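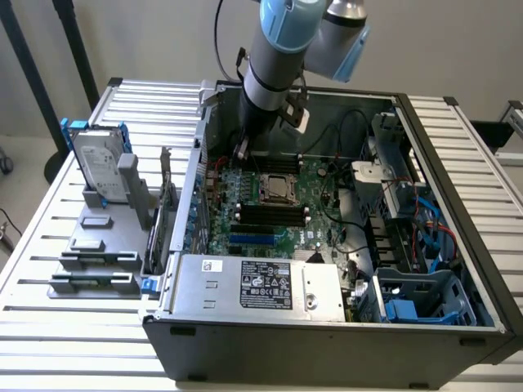 I put off opening up my old tower for years. It sat under the desk in the sewing room and hummed, and then it started to hum louder, and one July it got so loud that I could hear it from the kitchen with the dishwasher running. I'd always figured the inside of a computer was somebody else's department. But I can re-cover a chair and I can bleed a radiator, and when I finally laid the thing down on its side and took the panel off, I found it was mostly a dusting job with a few rules attached. I've done it every summer since, for my own machine and for most of the family's, and these are the notes I keep taped inside the closet door, filled out a bit so they make sense to somebody who isn't me.

## Before you take the panel off

Shut the computer down properly from the menu and wait for it to go quiet. Flip the switch on the back if yours has one, pull the power cord out of the wall, and then hold the front power button down for a few seconds. Now unplug everything else. I take a quick picture of the back with my phone first, every single time, even though I swear I know where the speaker plug goes (I don't).

Carry it somewhere with good light and room to work. The kitchen table is fine if you clear it and lay down an old sheet, and a garage bench is better yet, especially the first time, when there may be more dust in there than you want anywhere near the toaster. If it's a dry day and warm enough, the back porch is best of all. Stay off the carpet, please, and leave the fleece slippers and the fuzzy sweater in the bedroom. Static is the one thing that can really do harm here, so touch bare metal on the case before you reach in and again whenever you've walked away and come back.

Lay the tower down so the side that comes off is facing the ceiling. On most of them that's the left panel as you look at the front. Working with it flat is so much easier than crouching beside it with a flashlight in your teeth, and if you drop a screw it'll generally stay where you can see it.

## What I keep in the box

I have an old Grovier cookie tin that holds the whole kit:

- a medium Phillips screwdriver, the long kind
- a soft paintbrush, 1 inch, never used for paint
- a can of compressed air, plus a spare
- cotton swabs and a little bottle of 95 percent alcohol
- wooden chopsticks
- a small flashlight
- a muffin tin for screws
- masking tape and a pen

The muffin tin is my favorite part. Panel screws go in one cup, drive screws in another, and so on around. They look alike and they are not alike, and a screw forced into the wrong hole will chew up the threads and make you sorry. If you think you'll be called away halfway through, put a scrap of tape by each cup and write on it.

## Getting your bearings

You don't need to know the name of everything. The big board with all the parts on it is the motherboard. The metal box with a label and a bundle of wires coming out is the power supply, and that one you never open, not even unplugged, not even a little. It can hold a charge after the cord is out. Brush and blow the dust off the outside and leave its cover screws alone.

The long thin slots with a latch at the ends are for memory. The other slots, often in a different color, are for cards. The metal cage with shelves in it is where the drives live, and the flat red or blue cables that tend to wander around that end of the case are usually the data cables going to them. The processor is the square chip in the metal bracket, normally hidden underneath a big finned cooler. Leave the cooler where it is for a cleaning. If it does have to come off, you'll need fresh thermal paste before it goes back on, so have a tube in the house before you start.

## The dusting itself

Start with the brush, dry, and work from the top of the case toward the bottom. Go lightly over the board, as though you were dusting a cake you'd already frosted. Then use the compressed air in short puffs with the can held upright. If you tip it, it'll spit cold liquid, and you don't want that on anything in there.

Hold each fan still while you blow it out. This is what the chopsticks are for: slide one gently between the blades and it can't spin. Fans make a very satisfying whirring noise when you let them go, and I did let them go, my first time, and then I read that it's hard on the bearings and can be hard on the board too. Once the loose dust is out, dampen a swab with alcohol and wipe each blade front and back. It takes 20 minutes if the fan is bad. Put some music on.

The finned metal parts like to grow a gray felt mat right between the fan and the fins. Air alone will only push it in deeper, so pull out what you can with tweezers and then blow through from the clean side.

I used to run the vacuum in there, an old Vusent with the upholstery brush, and I don't anymore. A regular household vacuum can build up static at the nozzle. I do hold the hose a foot or so away to catch what the air can is kicking loose, which saves sneezing.

## While you're in there

Check that the memory sticks are seated all the way, with the latches closed at the ends. If a cable is drooping near a fan, tuck it back and hold it with a twist tie, the plastic-coated kind. Don't pull anything tight, and don't ever tug a cable by its wires. The flat data cables often have a little metal clip on the plug that you press down before it'll let go.

Old drive trays can be a puzzle. Many of them have a colored tab or latch, and as a general rule the colored piece is the part you're meant to squeeze or slide. If it won't move with a friendly push, look again before you push harder. I cracked one that way, and Ernia, the repair shop on our side of town, had to dig a replacement out of a drawer for me.

## Closing up

Before the panel goes back on, shine the flashlight around for stray screws, swab fluff and chopsticks. Then count your muffin cups. Give any alcohol plenty of time to dry, too. I go and have my coffee.

Stand the tower up, plug things in according to your phone picture, and put the power cord in last. If it beeps at you and won't start, the usual cause is a memory stick that got nudged. Shut it down, unplug, and press the stick in until both ends sit level.

Find it a spot off the floor if you can. Mine sits on a Rey plant stand, 3 inches of clearance underneath and a hand's width behind, and it collects far less dog hair than it did down on the rug. Wipe the front vents whenever you do the baseboards. Cans of air I buy two at a time, and I write the month on a piece of that masking tape and stick it on the back of the case, right next to the power switch.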